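How to Run a Hands-On Gripper Table at Your Open Day

Posted May 4, 2025

Last September I got handed the demo table at our open day at Bilberg, and I had no clue what I was doing. I've done it a few more times now, so I'm writing down how I set it up. It's for anyone who has a hand-held gripper, a table and a crowd of people who want a turn.

What you need

A sturdy table, something white to cover it, a tray, a cup and saucer, and the gripper itself. We use two hand-held ones so one can charge while the other is out. Bring a spare set of finger pads too (I forgot mine the first time and spent my lunch break cleaning old ones with rubbing alcohol).

Step 1: Pick the spot

Put the table where people can get at it from at least two sides. At Bilberg we first had it shoved against a wall and the line went out into the hallway. Ryan Goodall came by, looked at the line, and dragged the whole thing three feet out without saying a word. Much better!

Keep it away from windows if you can. Afternoon sun moves across the table and your recordings from 1:00 won't look anything like your recordings from 4:00. I turn the room lights down and put one good lamp over the table.

Step 2: Cover the table

Plain white, flat, no wrinkles. Tape it underneath so the tape doesn't show. Ours doesn't quite reach the edges and that has never mattered.

Step 3: Choose one task

This is where I went wrong at first. I had blocks, a sponge, a toy truck, you name it, and visitors froze up. Now I stick with one: lift the cup off the saucer, set it on the tray, put it back. Everybody gets it right away, kids included. A cup is also a little bit scary to pick up, so people slow down and pay attention – exactly what you want when they've got a tool in their hand.

Buy cheap cups. Buy more than you think you need.

Step 4: Show it once, slowly

I do one full turn myself and talk the whole way through. Open the fingers wide before you get close. Come down from above. Squeeze until the cup stops sliding, then stop squeezing. People always want to crush it, I guess because they can't feel it the way they can with their own hand.

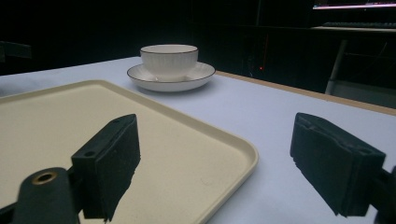

Then hand it over and step back. I mean really step back, both feet! If you hover, they'll look at you and lose track of the fingers. Yu-ting Poon taught me to put my hands in my pockets, and I still do it.

Give each person two tries. The first one is usually a mess and the second one is usually pretty good, and they walk off happy. If there's a line, I set a 50 second timer on my phone and nobody seems to mind.

Step 5: Save the recordings as you go

We name the files by hour and number, and I copy them to the laptop every 30 minutes. At the Stenivlow open house I waited until the end of the day and lost a whole batch to a full card. We'd had 133 turns at the table by then and I got to keep less than half of them. I'm still a little sore about it.

Also, put up a sign saying that the gripper records video of the table, and ask before you start. A couple of folks will say no, and they can still have a go with the recording off.

Step 6: Have an answer ready

You'll be asked what all this is for. I say that a robot can learn a job by watching lots of people do it, and that one cup moved once isn't much, but 300 of them is a start. That usually gets a nod, and then they ask if it'll do their dishes.

Packing up takes me 20 minutes if I wrap the cups first. Wipe the pads before they go in the case.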